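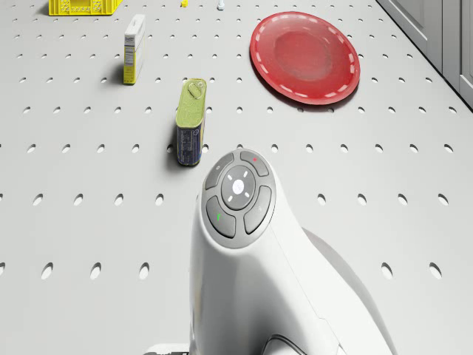 # Skivuden 하향 흡인식 작업대 2174

개정: 2018년 7월 25일

목공 마감, 석고 연삭, 도자기 초벌 정형처럼 건식 분진이 발생하는 수작업용 작업대다. 분진을 상판의 장공을 통해 아래로 흡인하고, 하부 챔버에서 굵은 입자를 먼저 떨어뜨린 뒤 필터부로 보낸다. 작업대 자체에는 송풍기가 없다. 건물의 중앙 집진 배관이나 별도의 집진기에 연결하여 사용한다.

제조사는 Trastametti이며, 국내 공급 및 부품 출고는 Contreras가 담당한다. 품명 뒤의 숫자는 상판의 유효 길이(mm)를 가리킨다. 외곽 프레임과 후면 덕트 플랜지는 이 길이에 포함되지 않으므로 설치 공간은 외형도의 전체 치수를 기준으로 산정한다.

## 적용 범위

- 목재 및 목질 보드의 수작업 연마, 모서리 다듬기
- 석고, 초벌 전 점토, 경량 충전재의 건식 정형
- 도장 전 하도면의 건식 연마
- 분말 소분 및 체질(비가연성 분말에 한함)

다음 용도에는 사용할 수 없다.

- 알루미늄, 마그네슘, 티타늄 등 금속 분진이 발생하는 작업
- 용접, 절단, 그라인딩 등 불티가 생기는 작업
- 유기용제 증기가 발생하는 도장, 접착, 세척
- 물이나 절삭유를 사용하는 습식 작업

목재 분진과 금속 분진을 같은 작업대에서 번갈아 다루는 것도 금지한다. 챔버를 청소한 경우에도 배관 내 잔류분이 남을 수 있다. 불티가 나는 작업은 방화 격벽이 있는 별도 계열의 설비를 선정해야 한다.

## 기본 사양

| 항목 | 내용 |
|---|---|
| 상판 유효 길이 | 2174 mm |
| 상판 구성 | 분리형 패널 7매 |
| 패널 색상 | 밝은 회색 |
| 타공 형상 | 장공(타원형), 등간격 배열 |
| 패널 중량 | 1매당 17 kg |
| 흡인 방식 | 하향식, 후면 덕트 연결 |
| 덕트 연결구 | 2개소(좌, 우) |
| 송풍기 | 미포함 |
| 필터 | 카트리지형, Puteder 규격 |
| 높이 조절 | 나사식 수평발 |
| 보증 | 납품 후 2년(소모품 제외) |

필요 풍량과 정압은 연결 배관의 길이와 곡관 수에 따라 달라진다. 견적 요청 시 배관 경로도를 첨부하면 풍량 계산서를 함께 송부한다. 경로도가 없으면 작업대 단품 가격만 회신한다.

## 구조

### 상판

상판은 길이 방향으로 나란히 놓이는 패널로 구성된다. 패널은 프레임 안쪽 턱에 얹히며 볼트로 고정하지 않는다. 청소할 때 한 장씩 들어낼 수 있고, 손상된 패널만 따로 주문할 수 있다. 양 끝 패널은 외측 모서리 형상이 중간 패널과 다르므로 부품 주문서에 위치를 기재한다.

장공의 장축은 작업자의 전후 방향과 일치한다. 패널을 돌려 끼우면 턱에 맞지 않고 한쪽이 들뜬다. 이 상태로 하중을 가하면 턱의 도막이 벗겨지고, 틈새로 공기가 새어 나머지 면의 흡인력이 떨어진다.

패널 하부에는 고무 패킹이 부착되어 있다. 패킹은 접착식이며 교체용은 롤 단위로 공급한다. 패킹 두께가 다른 시중품을 쓰면 인접 패널과 단차가 생긴다.

### 하부 챔버

챔버 바닥은 후면을 향해 경사져 있다. 굵은 입자는 바닥의 회수함에 모이고, 미세 입자는 기류를 따라 필터부로 이동한다. 회수함은 정면에서 인출한다. 인출 손잡이가 잠기지 않은 상태에서는 챔버가 밀폐되지 않는다.

챔버 내부의 칸막이는 좌우 흡인량을 나누기 위한 것이다. 한쪽만 사용할 때에는 반대쪽 댐퍼를 닫는다. 두 댐퍼를 모두 닫은 채 집진기를 가동하면 배관에 과도한 음압이 걸리므로, 집진기 정지 후에 댐퍼를 전환한다.

### 필터부

필터는 Puteder 규격 카트리지를 사용한다. 외경이 같더라도 상단 플랜지의 홈 위치가 다른 제품은 장착되지 않는다. 교체 시점은 사용 시간이 아니라 차압계 지시값으로 판단한다. 차압계의 기준값은 시운전 때 측정하여 점검표에 기록해 둔다. 배관을 변경하면 기준값도 다시 측정한다.

세척하여 재사용하는 방식은 권장하지 않는다. 압축 공기로 불어낸 카트리지는 여과재에 미세 파손이 생길 수 있고, 이는 육안으로 확인하기 어렵다.

## 설치 조건

바닥은 평탄하고 하중을 고르게 받을 수 있어야 한다. 수평발로 보정할 수 있는 범위를 넘는 경사면에는 설치하지 않는다. 카펫이나 완충 매트 위에 설치하면 사용 중 수평이 변한다.

후면에는 덕트 연결과 점검을 위한 공간을 둔다. 벽에 밀착시켜야 하는 경우 측면 인출형 플랜지를 주문 시 지정한다. 출하 후에는 플랜지 방향을 변경할 수 없다.

작업대 위로 냉난방 기류가 직접 닿으면 포집 성능이 저하된다. 천장형 토출구가 있는 공간에서는 풍향판을 조정하거나 작업대 위치를 옮긴다. 출입문 바로 옆도 피한다.

접지선은 프레임 후면의 접지 단자에 연결한다. 도장면 위에 단자를 체결하지 않는다. 플렉시블 덕트를 사용할 때에는 내부 보강선도 양 끝에서 접지한다.

## 반입 및 조립

본체는 프레임, 챔버, 상판 패널로 나누어 포장된다. 조립 순서는 다음과 같다.

1. 프레임을 설치 위치에 놓고 수평발을 조정한다.
2. 챔버를 정면에서 밀어 넣고 좌우 브래킷을 체결한다.
3. 덕트를 연결하고 이음부를 밀봉한다.
4. 카트리지를 장착하고 필터 덮개를 잠근다.
5. 접지 연결을 확인한다.
6. 패널을 왼쪽부터 차례로 얹는다.
7. 집진기를 가동하여 차압 기준값을 기록한다.

브래킷 볼트는 양쪽을 가볍게 조인 다음 수평을 재확인하고 본체결한다. 한쪽을 먼저 완전히 조이면 챔버가 비틀려 회수함이 걸린다. 패널 운반 시에는 모서리를 바닥에 세워 두지 말고 눕혀서 적재한다.

조립에 걸리는 시간은 2인 작업 기준 대략 2시간이며, 덕트 배관 공사는 포함하지 않는다.

## 사용 및 관리

작업 전 댐퍼의 위치와 회수함의 잠금 상태를 확인한다. 작업물은 장공을 모두 덮지 않도록 배치한다. 넓은 판재를 다룰 때에는 받침대를 사용하여 상판과 판재 사이에 틈을 둔다. 미사용 구역을 별도의 판으로 덮어 흡인을 집중시키는 방법은 가능하나, 덮는 면적이 상판의 절반을 넘지 않아야 한다.

| 주기 | 점검 항목 |
|---|---|
| 매일 | 회수함 비우기, 상판 표면 청소, 차압 확인 |
| 매주 | 패널 하부 청소, 댐퍼 작동 확인 |
| 매월 | 패킹 상태, 덕트 이음부 누기, 접지 단자 체결 |
| 매년 | 챔버 내부 도막, 브래킷 볼트, 수평 재조정 |

상판은 마른 천이나 부드러운 솔로 청소한다. 오염이 심하면 중성 세제를 묻힌 천으로 닦고, 패널을 완전히 건조한 다음 장착한다. 장공에 낀 이물은 나무 또는 플라스틱 막대로 아래쪽에서 밀어낸다. 금속 송곳은 구멍 가장자리의 도막을 손상시킨다.

작업대 위에 올라서거나 바이스를 패널에 직접 고정해서는 안 된다. 바이스가 필요하면 프레임 전면에 체결하는 전용 브래킷을 사용한다.

## 이상 증상

| 증상 | 확인 사항 |
|---|---|
| 한쪽만 흡인이 약함 | 해당 측 댐퍼, 패널 방향, 패킹 탈락 |
| 전체적으로 흡인이 약함 | 차압, 회수함 잠금, 집진기 측 게이트 |
| 상판에서 떨림 소리 | 패널 안착 상태, 턱 위의 이물 |
| 회수함이 뻑뻑함 | 브래킷 체결 순서, 프레임 수평 |
| 필터 교체 후 분진 누출 | 카트리지 플랜지 홈, 덮개 잠금 |

위 항목을 확인한 후에도 증상이 계속되면 가동을 멈추고 제조 번호와 차압 기록을 첨부하여 Contreras 기술 지원으로 문의한다. 제조 번호는 프레임 우측 안쪽 명판에 각인되어 있다.

## 부속품 및 별매품

기본 포함: 프레임, 챔버, 상판 패널 일체, 회수함, 카트리지, 차압계, 수평발, 조립 공구.

별매: 측면 가림판, 후면 가림판, 바이스 브래킷, 판재 받침대, 교체용 패킹, 측면 인출형 플랜지.

측면 가림판은 좌우 한 쌍으로만 판매한다. 가림판을 설치하면 횡기류의 영향이 줄지만 상판보다 긴 판재는 올릴 수 없다. 후면 가림판과 측면 인출형 플랜지는 함께 장착할 수 있다.

## 주문 및 납기

표준품은 재고에서 출하한다. 플랜지 방향을 지정한 제품은 주문 생산이며, 발주 확인 후에는 취소할 수 없다. 12월에는 재고 실사로 출고가 제한되므로 연내 설치분은 그 전에 발주한다. 카트리지와 패킹은 실사 기간에도 출고한다.

하차 장비가 없는 현장은 발주서의 비고란에 표기한다. 계단 반입은 별도 견적이다.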